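流域修复与社区参与 第四讲讲义
河岸缓冲带:种了树,水就会变清吗?

本讲接着上次没讲完的部分。上次有同学交上来的读书报告里,十份有九份用了“显著改善”四个字,没有一份写清楚是哪个指标、在哪个点、跟什么时候比。所以这一讲先不谈怎么种树,先谈怎么读别人种树的报告。

一、缓冲带的承诺

河岸缓冲带的道理大家都会背:围栏把牲畜挡在河道外,岸边的植被拦住泥沙,根系固岸,土壤里的微生物消耗一部分硝酸盐,树荫降低水温。每一条单独拿出来都站得住,实验小区里也反复测到过。麻烦出在把它们加在一起,再放到一整条河上。

泥沙这一条,坡面漫流经过草带时会慢下来,粗颗粒先沉。可是农田里的水很少老老实实地漫流,它走沟、走车辙、走暗管。暗管从缓冲带下面穿过去,直接通进河里,上面种什么都跟它没关系。读报告时第一个要找的是排水图,找不到排水图,后面关于氮的结论先打个问号。

磷这一条更要小心。吸附在泥沙上的磷会被草带截下来,但截下来以后还在那里。几年之后表土磷饱和,溶解态磷可能反过来往外放。只报总磷、不报溶解态磷的项目,我一般看两遍。

硝酸盐靠反硝化,反硝化要有水、有碳、缺氧。地下水位太深的河岸,水从根系下面过去,微生物够不着。宽度相同的两条缓冲带,效果可以差得很远。手册上那些“宽若干米即可去除多少”的表格,请当作某个地点某几年的记录来读。

水温这一条最容易被接受,也最容易被夸大。小支流上树冠合拢以后,夏季午后的水温确实会压下来。河面一宽,两岸的树够不到中间,影子只盖住边上一条,干流的温度基本由上游来水决定。

二、Winddale 的案例

Winddale 是一个小型入海流域,上游牧场,中游混合用地,下游接一处浅水港湾。当地居民自己办了苗圃,沿支流拉围栏、种本地树种。项目总结的封面上写着种下 2401 株苗。这个数字在正文里出现了四次,每次都放在“河流恢复健康”这句话附近。

请大家先把封面放在一边,看附表。附表里有 23 个采样点,听起来不少。但种植之前就开始采样、种植之后仍在采样的,只有两个。其余的点都是项目开展以后陆续加的,没有“之前”可比。这两个点又都在同一条支流上,那条支流上游的牧场在同一时期减少了载畜量。浊度下降了,究竟算谁的功劳?总结里没有讨论。

再看苗木。2401 株是出圃数,附表里没有成活率。岸边裸根苗第一个夏天过后剩多少,跟杂草管理关系极大,跟种植当天来了多少人关系很小。种植日的新闻稿写得很热闹,除草日没有新闻稿。

还有时间。拉围栏的效果可以来得很快,牲畜不下河,粪大肠菌群常常在第一个季节就有反应。种树的效果要等。把围栏的成绩记在树的名下,是这一类总结里最常见的写法,Winddale 的总结也是这样写的。我不认为他们存心误导,他们大概真的这么相信,但审稿的人应当拦一下。
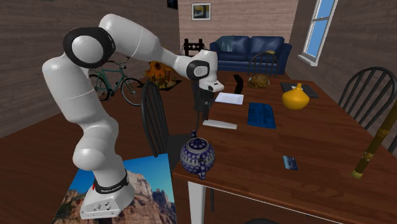
Laurențiu Pană:这样读 Winddale 的材料未免太苛刻了。一个靠居民撑起来的流域项目,能留下附表已经不容易,种植之前谁会想到要去布点?如果一定等到基线数据齐全才动手,岸坡早就塌进河里了。采样点的设置有缺陷,我同意,但由此就怀疑整个项目没有作用,我觉得也是一种过度推断。港湾里的贝类养殖户说近几年封港的天数少了,这难道不算证据?

这条意见放进讲义,请大家认真对待,其中一半我接受。数据不足以证明有效,同样不足以证明无效,这两句话要分开写。岸坡在塌,先动手也没有错。

封港天数那一半我不接受。封港一般由降雨触发,或者由水样触发,两种规则得出的天数不能混在一起比。偏干的年份封港自然少。养殖户的观察有价值,可以用来提出问题,拿它来回答问题就要补上降雨记录。附表里没有降雨记录。港湾本身还有潮汐交换,上游的变化传到贝床,中间隔着好几道稀释,哪怕上游真的好转,也未必能在封港天数上看出来。

三、对照从哪里来

社区项目请不起完整的监测团队,这一点我不打算假装看不见。下面几种做法花钱不多,可以补上一部分。

上下游配对。在修复河段的上端和下端各设一个点,同一天、同样的水情下采样,看两点之差。中间若有支流或暗管汇入,差值的含义就变了,要在图上标出来。

相邻流域对照。Kirui 溪与 Winddale 的面积、坡度相近,没有做缓冲带。若 Winddale 的浊度在降,Kirui 也在降,那就得先找一个两边共有的原因。Kirui 溪有现成的月度浊度记录,Winddale 的总结没有引用。为什么不引用,我不猜,作业里请你们自己去比。

分期实施。围栏和种植错开做,至少在一条支流上错开,才有机会把两者分开。这需要在项目开始前就想好,事后补不回来。

暴雨采样。全年大部分泥沙在少数几场大雨里走完。每月上午十点去采一瓶水,采到的多半是平静时候的河。按这种数据算出来的年输沙量,误差可以比要证明的效果还大。

四、关于软件和传感器

Droltik 是流域项目里用来汇总采样记录的平台,画图方便,上手快。它默认把缺测的月份用前后两个月连成直线,图上看不出来。七月的数据若是缺了,图上照样有一个七月。交作业时请关掉插值,缺就让它缺着。

Tarker 浊度探头可以连续记录,比手工采样强得多,但镜头上会长生物膜,读数慢慢往上漂。擦一次,读数掉下来一截。我见过一份报告把擦镜头前后的差别画成了“修复成效”。维护日志要和数据一起交,没有日志的连续数据,按没有数据处理。

传感器装在哪里也值得问。装在桥下是图方便,桥下水流往往比上下游都急,沉积少,底质也不同。溶解氧尤其明显,只看白天的值会很好看,藻类多的河段凌晨才是最低的时候。报告若只给日均值,请去找最低值。

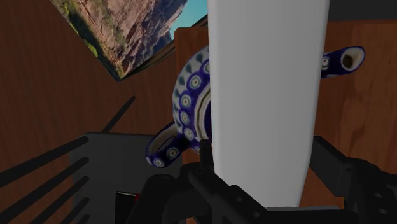
图2 场景渲染图:白色物体后方为蓝白花纹茶壶

五、读报告时的核对清单

指标是什么,单位是什么,溶解态还是总量。
采样点在哪里,种植之前有没有数据。
同期上游有没有别的变化:载畜量、施肥、采伐、污水管改造。
降雨记录在不在。
报的是出圃数、种植数还是成活数。
围栏与种植的时间是否分得开。
有没有对照,对照是谁选的,什么时候选的。
缺测怎么处理。
结论里的形容词,在数据表里能不能找到对应的那一行。

最后一条看起来像挑字眼,其实最省时间。“健康”“恢复”“焕发生机”这些词在表里没有列。如果一份总结删掉这些词以后还剩下完整的句子,就值得往下读。

六、指标生物的补充说明

有同学问能不能用底栖无脊椎动物代替化学指标。可以,而且常常更好,蜉蝣稚虫在水里待的时间比采样瓶长。要注意的是鉴定水平。不同小组鉴定到科还是到属,会让丰富度凭空上升。换了人、换了网、换了底质,都要写明。另外,河段附近若没有种源,生境改善了虫子也飞不过来,得分不变不等于没有改善。这个方向上的怀疑同样要保留,不要只对好消息挑剔。

鱼类调查同理。洄游鱼类上不来,先去看下游的涵管出口有没有悬空,再谈岸边的树。

七、作业

1. 取 Winddale 附表中种植前后都有数据的两个采样点,与 Kirui 溪同期浊度作图比较,不做插值。写明你能下什么结论,不能下什么结论。
2. 用不超过一页的篇幅回应 Laurențiu Pană 的意见。可以站在他那一边,但须说明封港规则和降雨如何处理。
3. 为一条还没有动工的支流设计监测方案,人力以四人、每月一个上午为限。标出你放弃了哪些指标以及放弃的代价。

作业里出现“显著”二字而没有给出检验方法的,退回重写。下一讲讲湿地,请先读完教材里关于水文连通性的一章,带上自己画的排水草图。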